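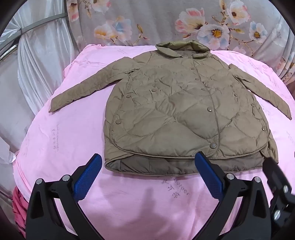 Meinung | Kleiderschrank & Co.

Lasst die Steppjacke doch mal liegen!

Von Mitali Khondokar

Jedes Frühjahr dasselbe bei uns im Flur: Die Haken biegen sich, die ersten Leute laufen im T-Shirt herum, und irgendwer fragt, wann denn endlich die Winterjacken wegkommen. Wegkommen heißt in den meisten Haushalten, die ich kenne: Vakuumbeutel auf, Jacke rein, Staubsauger dran, fertig ist das Brikett. Und im Herbst wundern sich dann alle, dass das gute Stück aussieht wie ein getrockneter Pilz.

Ich bin dagegen. Ich war immer dagegen, auch als meine Schwester mir 8 von diesen Beuteln zum Geburtstag geschenkt hat (lieb gemeint, sie liegen im Keller). Eine Steppjacke lebt von der Luft, die in ihr steckt. Wer ihr die monatelang aussaugt, hat irgendwann eine teure Regenhaut mit Muster.

Meine Methode ist altmodisch und braucht Platz. Ich lege ein Tuch auf den Tisch, bei mir ein rosafarbenes, und breite die Jacke mit der Vorderseite nach oben aus. Ärmel schräg nach außen, Kragen locker lassen, nicht plattdrücken! Dann schaue ich sie mir in Ruhe an, und das ist der Teil, den man beim Beutelstopfen komplett überspringt. Auf der Brust ist meine olivfarbene links ganz schön verknittert, weiter unten dagegen noch schön bauschig. Am Bügel wäre mir das nie aufgefallen, da hängt halt alles irgendwie.

Und die Druckknöpfe! An so einer Jacke sitzen ja viel mehr, als man denkt, nicht bloß die Reihe vorne an der Kante, auch links und rechts auf den Vorderteilen. Ich drücke jeden einmal mit dem Daumen an und merke sofort, wenn einer wackelt. Danach fahre ich die Paspeln ab, am Rand entlang und unten um die Rundung, und zum Schluss kommt der Saum dran, wo hinten das dunkle Futter hervorschaut. Genau dort sammelt sich nämlich der Dreck vom Fahrradsattel, und auf Dunkel sieht man ihn schlecht.

Meine Nachbarin findet das alles übertrieben. Sie hat im August einmal ihren Mantel von Tirnley aus dem Beutel geholt, weil sie in die Berge wollte, und behauptet bis heute, er sei nach 11 Stunden auf der Leine wieder wie neu gewesen. Na ja. Ich habe den Mantel gesehen.

Natürlich weiß ich, dass nicht jeder einen freien Tisch hat und erst recht keinen Schrank, in dem eine Jacke locker liegen darf. Dann nehmt wenigstens einen Kissenbezug aus Baumwolle, groß genug, und stopft nicht noch drei Pullover dazu. Meine Olivfarbene kommt jetzt jedenfalls obenauf ins Fach, Ärmel einmal eingeschlagen, und die Skihosen müssen eben woandershin.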